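Research > Working papers > Packaging and the home

Filed under: Cardboard, reuse and household materials

4. What the edge tells you

By the time we got to the edges I had been handling boxes for most of July, and I'll admit I had stopped looking at them properly. Section 3 dealt with the faces: print, scuffs, tape scars, all the things people mention when you ask them what state a box is in. Mirjana Nikolovski kept saying we were reading the cover and skipping the book, and she was right, so this section is about the bit in between, the fluting you only see where the board has been cut.

Our collection came to 497 boxes, most of them from households in Clastwood and the rest from the back rooms of shops in Makbridge. From these we pulled out 64 for close work. I wanted a mix of plain brown board and board with a coloured or coated outside, as the two get treated very differently at home. People keep the coloured ones. They put photographs in them, or wool, or the cables for a telly they no longer own (Silvana Magalhães has a whole interview on this, and it's a joy). The plain brown ones get flattened and go out with the recycling.

Looking along a cut edge is a slightly odd experience if you haven't done it before. You expect a neat wave, like the drawings in the packaging handbooks, and what you mostly get is closer to rope: slanted flutes with dark gaps between them, tan on one side of the gap and nearly black on the other. How clearly you can make them out depends a lot on the angle, and we lost a good few afternoons arguing about whether a flute was crushed or we were simply looking at it from the wrong side. Benedito Toledo settled it by insisting that each edge be looked at from at least two directions before anyone wrote a word down. I grumbled, but the notes got much better.

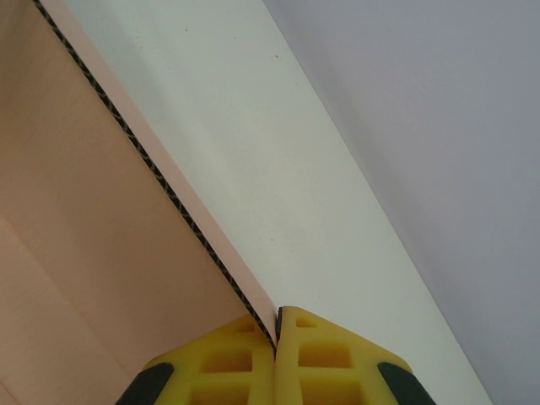
4.1 Coloured board and how it folds

The coloured boxes gave us the most to talk about. A smooth outer layer hides wear well from across a room, and all of our helpers scored these boxes as being in better shape than the brown ones. Close up the picture is more mixed. The outside can look perfectly sound while the board underneath has begun to give, and the first sign is usually a soft line near a corner where the light falls a bit differently. I'd call it a crease if pushed, though Ingvild Lie prefers "bend" for anything that hasn't marked the surface, and we've used her word in the tables.

We sorted what we found at the corners into 4 grades, from no bend at all to a fold you could catch with a fingernail. The middle two were a pain to tell apart! Roughly 15 boxes moved between them on the second reading, nearly all pink, cream or pale blue, and I think pale colours are just harder to judge under ordinary room light. We looked at everything against a white background for that reason, which helped with the outline of the box more than it did with the faces. 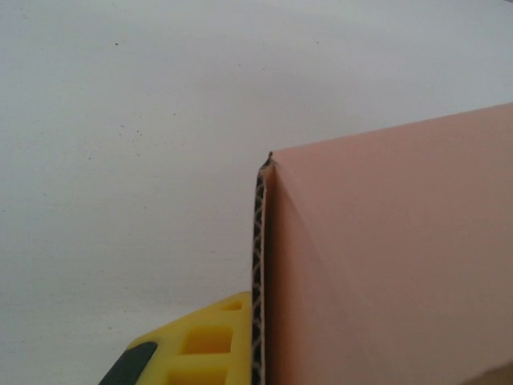 Figure 1. Pink cardboard box against a white surface, with the cut corrugated edge exposed along its left side. A faint diagonal line runs down from the upper corner of the front face.

A corner like the one in Figure 1 is the sort we argued over. The line is faint, and on a brown box I doubt any of us would have stopped for it. On pink it draws the eye once you know to look, and after that you can't stop seeing it. Silvana and I graded these separately and compared notes over lunch, and where we still disagreed we took the lower grade - a bit harsh on the boxes, but at least it was the same harshness for all of them.

One thing I'd do differently is record how each box had been stored. The Vieira set came to us stacked flat and the Firnesik set came made up, one inside another, and I suspect that matters for the corners far more than age does. We didn't write it down at the time, so the comparison in section 5 leaves it out.

Contact the editors | © Packaging and the home working papers | Back to top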